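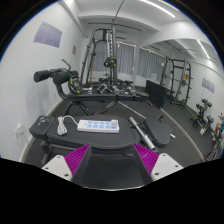
Pinza Clarkitz de mano: agarra bien, suelta cuando quiere

Con 50 agarres hechos, la Clarkitz llevaba 4 fallos, todos iguales: ordenas abrir y los dedos se lo piensan. Vrabec, que la distribuye, lo llama «retención residual». Yo lo llamo quedarse con mis cosas.
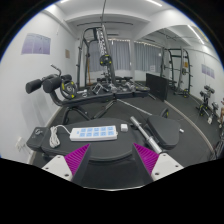
El fallo me preocupa sobre todo con cables. Una regleta pesa poco, pero si su cable blanco está enrollado en bucles, como sobre el banco, un dedo que no abre se lleva el lote entero. Las almohadillas magenta estriadas, eso sí, sujetan de maravilla. Falta un paro de emergencia. Nota: 4 sobre 10.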